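Section 4: Bringing your offline gifts into Vasana
Last updated Nov 16, 2021

OK, if you've made it through Section 3 your online forms are live and card gifts are landing in Vasana by themselves. Nice! Now for the checks, the cash, the envelope from the church supper, and whatever is still sitting in your old Andilum export. I've done this import for our own office in Serkthorpe more times than I care to admit, and I rewrote this section in October after Şengül Güneş sat down with my first version and got stuck on step 3 (sorry, Şengül).

Set aside a quiet morning for your first one. After that it goes a lot faster.

Before you start

You'll need an Admin or Data Entry login. A Viewer login can open the Import screen but the Run button stays gray, and there's no message telling you why. You'll also want your gifts in a CSV file. Excel files with the .xlsx ending won't upload, so open yours, pick Save As, and choose CSV UTF-8. Please do choose the UTF-8 one. The plain CSV option mangles names with accents and special letters, and it's an awful feeling to send a thank-you letter to someone whose name has turned into question marks.

Note: Vasana takes up to 800 rows in one file. If you have more than that, split the file and give the parts names you'll recognize later. I put the fund name first and then a letter.

Part A: Getting your file ready

1. Put one gift on each row. If Mrs. So-and-so gave in spring and again in summer, she gets two rows. Don't add them together, even if your old spreadsheet did.

2. Give the top row these headings, spelled exactly like this: First Name, Last Name, Email, Gift Date, Amount, Method, Fund. The order doesn't matter. Extra columns are fine too -- you'll get a chance to skip them.

3. Check the Gift Date column. Every date has to be in the same style all the way down. Excel loves to change these when you aren't looking, so scroll to the bottom and look at the last few rows as well as the first few. This is the step that caught Şengül. Her top rows were fine and the bottom half had the day and month swapped.

4. Take the dollar signs and commas out of the Amount column. Leave the decimal point in.

5. In the Method column use Check, Cash, Stock or Other. Anything else gets filed under Other, and the original word goes into the gift note, so you haven't lost it.

6. Fill in the Fund column, or leave it blank if the gift is unrestricted. Fund names have to match the ones on your Funds tab. We have one called the Altıntaş Fund, and I once imported a whole batch with regular i's in it. Vasana very politely made me a second fund called Altintas, and I spent my lunch hour moving gifts from one to the other.

7. Save, close the file, and then upload it. If it's still open in Excel on a Windows machine the upload may hang.

Caution: Delete any total row at the bottom of your sheet. Vasana reads it as a gift. A really big one!

Part B: Uploading and matching columns

1. From the Dashboard, open the Gifts menu on the left and click Import Gifts.

2. Click New Import, then Choose File, and find your CSV.

3. Type a name in the Batch Label box. You can skip this, but I wouldn't. The label is how you'll find the batch again if you need to undo it, and "Import" with a number after it tells you very little six months from now.

4. Click Continue. You'll get a screen with your headings on the left and Vasana's fields on the right. If you used the headings in Part A they should all be paired up for you already.

5. For any column you don't want, open the drop-down on the right and choose Skip This Column. The row goes pale but stays on the screen, so you can change your mind.

6. Look at the preview table underneath. It shows a handful of rows from the top of your file. I read across each one out loud like a crazy person: first name, last name, email, date, amount. It really does help you catch a last name sitting in the email field.

7. Click Check My File. Nothing is saved yet. This button only looks for problems, and you can press it as often as you like.

If the check finds something, you get a list with row numbers. The row numbers count your heading row as row 1, the same way Excel does, so row 68 in the list is row 68 in your spreadsheet. Fix the problem in the spreadsheet, save it again as CSV UTF-8, and click Replace File. Your column matching is kept, which is a mercy.

Part C: Sorting out duplicates

This is the part folks dread, and I get it. Go slowly and have a snack handy.

When Vasana finds a person in your file who looks like a donor you already have, it holds the row and asks you. It looks at the email first. If there's no email it goes by first and last name together.

1. Click Review Matches. Your row is on the left and the existing donor is on the right.

2. If they're the same person, click Same Donor. The gift is added to the existing record and the contact details stay as they were.

3. If they're the same person and your file has the newer details, click Same Donor, Update Details instead. A blank cell in your file never wipes out something that's already in the record.

4. If they're two different people, click New Donor. Fathers and sons with the same name are the usual case for us.

5. If you can't tell, click Decide Later. The row goes to a holding list and the rest of your file can still go through.

Necati Kurtuluş, who does our data entry in the mornings, keeps a paper list of the Decide Later names next to his keyboard and calls the donors when he has a few saved up. I used to tease him about the paper. Then I took over the desk for a week and ended up making my own.

Note: A shared email address is enough to make a match, so married couples come up a lot. If you click Same Donor for a couple, both gifts go on one record and only one of them gets thanked. Use New Donor, then open the record afterward and add a Household link. Households are covered in Section 6.

Part D: Running the import

1. Decide about receipts. There's a checkbox that says Send Receipt Emails for This Batch, and it's ON when the screen opens. For old gifts, turn it off. I mean it -- look at that box twice.

2. Click Run Import. A green bar moves across the top. You can leave the page and do something else while it works.

3. When it's done you get an email with the batch label and a link. Open it and compare the gift count and dollar total to your spreadsheet.

4. If they agree, click Lock Batch. If they don't, leave it unlocked and go on to Part E.

Caution: Receipt emails go out as soon as a row is saved, and there's no way to call them back. Undoing the batch doesn't unsend them.
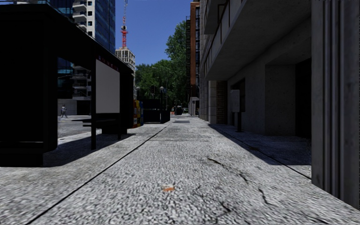 Sidewalk with a bus shelter on the left.

Part E: Undoing a batch

It happens. You have 24 hours from the end of the import to undo an unlocked batch on your own. After that you'll have to write to support, and they'll want the batch label (see, I told you to fill it in).

1. Go to Gifts, then Import History.

2. Find your batch and click the three dots at the far right of the row.

3. Choose Undo Batch and type the label in the box to confirm. Capital letters count.

4. Wait for the status to change to Undone before you upload a corrected file. If you start too soon the old donors are still in there and every single row comes up as a match.

Undo takes out the gifts and any new donor records the batch created. It doesn't put back contact details that you changed with Same Donor, Update Details. For those you'll need to open the record, click History, and restore the older version by hand.

A few things I get asked

My fund isn't in the list. Add it on the Funds tab first, then come back and click Check My File again. You don't have to start over.

Can I import pledges this way? No, pledges have their own import with different headings. If you bring them in here they'll count as money received and your reports will look wonderful and be wrong.

The upload spins forever. Close the spreadsheet, try again, and if it's still spinning, check that the file really is a CSV. Some computers hide the file ending, so a .xlsx can look just like the real thing.

Two people are doing imports at the same time, is that OK? It's allowed, but please don't. If both files have the same new donor in them, you can end up with 2 records for one person and no warning. In our office we just shout across the room. If you're working from home, send a quick message before you click Run.

Can I edit one gift after the batch is locked? Yes. Open the gift, click Edit, and put a line in the note box saying what you changed. Locking only stops the batch from being undone in one go.

Next up is Section 5, where we set up the thank-you letters for everybody you just imported.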